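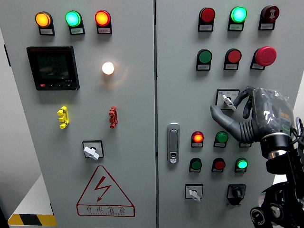 Small parties in a list system spend a good part of their lives worrying about the threshold, and this week we shall try to see why. Suppose, as in the Vosgate assembly, there are 100 seats and a party must win a fixed share of the vote before it gets any of them. Fall a whisker short and every one of those votes is lost to it. You might like to think of three lamps in a row on a cabinet door, amber, green and red, all glowing together: a party leader reading the polls in the last fortnight very often has all three lit as well, and still has to decide whether to run alone, to merge or to step aside.

Now, a joint list is the usual way out, and I do want you to notice how odd a thing it is. Two parties which may dislike each other quite heartily agree on one ranked list of names, and most of the quarrelling is about the order. In the reading by Thư Phan you will meet the Lillano pact, where the talks went on for 11 days and nearly came apart over who should have fourth place – a seat neither side was at all sure of winning!

Please read the Maglaya chapter as far as page 72 before we meet again, and bring your own ranking of the Lillano candidates. Yến Tôn has kindly offered to take the smaller party's side in our mock negotiation, so somebody will need to sit opposite her. Essays on thresholds are due in October.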